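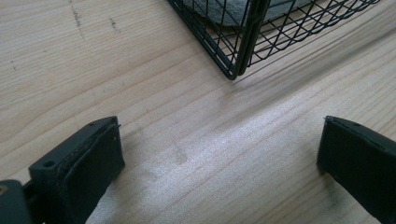
Figure 2. Pale wooden tabletop with a black wire basket at the top and the shadow it throws across the wood.

4.2 What the tabletop told us

I came to this study wanting to write about baskets. We had asked people in the Fitley households to show us where small things go when they don't have a proper home, and baskets were the answer nearly every time. So I went into the coding stage with a long list of basket words (open, lidded, lined, wire, woven, handled) and a very short list of table words. The table was supposed to be background, and I gave it one column in the sheet!

That changed once I started going through the pictures slowly. Take the table in Figure 2. The grain runs on a long slant, with thin tan stripes and wider creamy ones between them, and here and there it bends a little, the way pine often does. Near the upper left there are two little patches of dark specks, one a short grayish streak and the other fainter. They look like pencil or dirt to me, though I wouldn't bet my lunch on either. My first pass through the material had nothing to say about specks like these. On my second pass I went back and gave them their own code, "surface marks," and I'm glad I did.

The full set holds 3,249 pictures, and 471 of them ended up with the surface marks code. I want to be careful with that number. A mark only got coded if it seemed to sit on top of the surface, so knots and dark grain lines were left out, and on darker tables I'm sure I missed plenty. Pale wood shows everything. Plekusov's earlier work on kitchen counters ran into the same trouble with speckled stone, where crumbs and pattern are close to impossible to tell apart, and I borrowed the rule used there: when in doubt, leave it uncoded.

Now, the basket. Open wire was my favorite kind to code, and also the most annoying. The crisscross mesh in Figure 2 lets you see that there is something gray and rounded inside, with a mottled look to it, but seeing a thing through wire is a long way from knowing what it is. I spent far too long on this one (a stone? something made to look like stone?) before entering it as "rounded object, gray" and moving on. The Doment coding guide has a category called "visible contents," which sounds simple enough until you try to use it. I split it in two: contents you can name, and contents you can only describe. The people we talked to made a similar split on their own, by the way. Several said they liked wire because it kept them from forgetting what they had, and then, when asked what was in the basket on the table, had to get up and look.

Shadows were the other surprise. A wire basket throws a soft band across the table, and at first I kept mistaking bands like that for stains. The one in Figure 2 lies to the right of the basket and is only slightly darker than the wood around it, so it's an easy one to skim past. I ended up rechecking every surface entry that had a basket next to it, which ate most of April.

One thing I'd do differently is the way I coded edges. The Ticona sheet asks whether an object is "central" or "peripheral" on its surface, and I filled that in faithfully for weeks before noticing that I was often judging from a picture that showed only part of the table. In Figure 2 I can't say how far the wood goes on in any direction, so the basket could be in the middle or close to one end. I've dropped position from the results in Section 5 and kept it only where the person told us directly where the basket lived.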